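Benches, bowls and one good screwdriver: a morning with Bethel Hadgu

Bethel Hadgu is late, then I'm late, then the kettle won't go. We start at ten past nine instead of half eight and she has to be off by eleven for a delivery. So, notes typed up fast, forgive the gaps.

She runs the shared workshop at Povdale. Repairs mostly, small electrics, a bit of prototype work for people who can't afford a place of their own. She took over the lease with Kiros Tufa in May and they have been shifting furniture ever since.

"We moved the big bench four times," she says. "Four. Kiros wanted it by the door, I wanted it under the light, Lies wanted it anywhere that meant she could get to the sink."

Lies is Lies Declercq, who does the soldering and most of the shouting. She won that one.

What I wanted to ask about was the tidying. Povdale has a bit of a name locally for how the place is kept, which made me laugh when I walked in as it isn't tidy at all. Shelves at the back rammed with kit. Cups about. Bethel doesn't mind me saying so.

"Tidy is for the end of the day. In the day I want it out where I can reach it. If I'm putting the lid back on a case every time I take a screw out, I'm not working am I, I'm doing lids."

So what is the rule then? There must be one.

"Small things live in something. That's it. Bowl, cup, clear box, I don't care. A screw on a bare bench is a screw on the floor by dinner time."

The clear boxes came first. Vevosell were clearing a stockroom and let them have a van load cheap, and Bethel won't buy any other sort now. You can see what you've got without opening it. She had a wall of little drawers at her old job, at Manmont, all labelled by hand, and the labels were wrong inside a fortnight.

"I labelled 1662 of those drawers. I'm not joking, I had a list. Then somebody needed a fuse in a hurry and put the tray back in the wrong slot and that was that, everything one along." 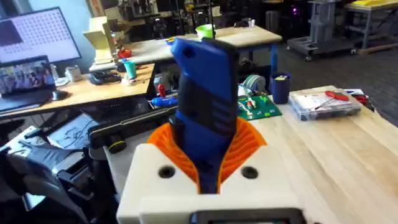
She doesn't do labels any more. Kiros does, quietly, on the undersides where she won't spot them.

The benches are a story of their own. Bethel is keen on a pale wooden top and gets quite cross about metal ones. Metal is noisy, she says, and cold on the wrists, and you lose every shiny thing you put down on it. Wood shows you the part. Wood also takes a knock. She has sanded hers back 2 times now (her answer, written on the back of my hand with my own pen, long story) and thinks it has plenty left in it.

Blue legs on one of them, I noticed. Was that a choice?

"It was what there was. Mulugeta had the paint."

Mulugeta Gudeta is the neighbour, two units down. Does signs. He also turns up for coffee most mornings and gets put to work. While I'm there he comes in, says good morning, is handed a broom, goes out again with it.

Cups. I have to ask about the cups. There's a teal one up by the computer and a navy one on the big bench with yellow bits sticking out the top, and the first of those I'd have drunk from.

"Don't," says Bethel. "Well. Smell it first."

Her system, such as it is: a cup that has had parts in it never goes back to being a cup. Lies has a different view and brings her own from home, and takes it away with her at night in her bag.

And the lime green bowl? That one's a favourite. It's the bowl for things that don't belong to a job yet. Odd spring, a washer, somebody's earring once. On a Monday it gets tipped out and everybody has to claim something or it goes. "It's a very bright bowl on purpose. If it was a brown bowl we'd never look in it."

I ask about tools and she gets going properly. She likes a red handle. Says she can find red across a room with her glasses off. Power tools she is fussier about, it's all in the grip for her, she wants ridges, she wants rubber, something that stays put when her hands are a bit greasy. She'll hold a thing in the shop for ages before she'll pay for it.

"Vibeke taught me that. Pick it up, shut your eyes, pretend it's four o'clock and you're tired. Do you still like it?"

Vibeke Egilsson had the bench next to hers at Manmont and has since retired to do bees. They still ring each other about drill bits.

What about the desk end, the computer? Less loved, I think. She waves at it. Manuals, invoices, parts orders, the stock program, which is called Lencho and which she describes with a word I won't put in. It says they own over 1774 separate items. She reckons half of that is cable.

"Ribbon cable especially. You can't throw it away. I've tried. You coil it up and you put it by the thing it came off and you think, I'll deal with that after lunch."

And do you?

"No."

Boards the same. A circuit board stays on the bench top, face up, where it won't get leant on, until it's either mended or admitted to be dead. She hates a board in a drawer. Boards in drawers get scratched and then you're chasing two faults and not one.

Cardboard she keeps too, much to Kiros's dispair. Good stiff cardboard, with flaps, gets stood up on the desk and used for whatever. She wouldn't be drawn further on cardboard.

Last thing, as the van is already outside and she has one arm in her coat. If somebody is setting up a bench at home, spare room, no money, what do they get first?

"A light. Then a decent screwdriver, one, not a set of thirty. Then go in your kitchen cupboard and steal a bowl."

Which colour?

"Not brown," she says, and goes out to shout at the driver, who has parked accross Mulugeta's door.

The workshop is open to new bench members from nine till six, evenings by asking. Bring your own mug.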